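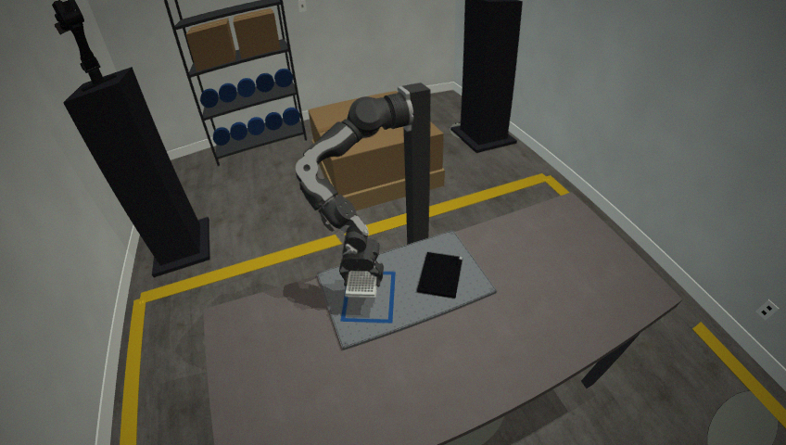

2021-01-06

Second round of the indigo vat trials on the Drorkov linen. Vat was made up with 2 percent more lime than the October one and left overnight under the lid. Surface was coppery by morning, liquid underneath yellow-green.

Cut 14 strips from the Fleltmont bolt, scoured them in soda ash, rinsed until the water stayed clear. Dips were up to five minutes each, then air until the green was gone. Strips 1 to 6 took the color evenly. Strip 7 has a pale streak along the fold – my fault, I let it bunch.
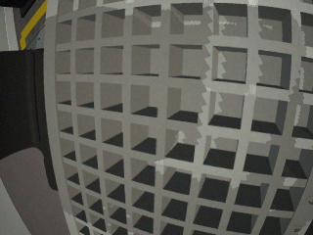 Page last changed: 2 days after entry

The Đào cotton is still a problem. It comes out grayer than the linen after the same number of dips, and it rubs off on a white cloth. Flinolport say their batch is unsized but I scoured one piece twice and the rubbing was less, so there is something on it.

To do:
Order 100 g more fructose
Scour the rest of the cotton twice
Keep the vat at 75 F tonight – the heater by the window was off again
Label the strips before they go in the drawer

Strip 9 is missing. Check the rinse bucket.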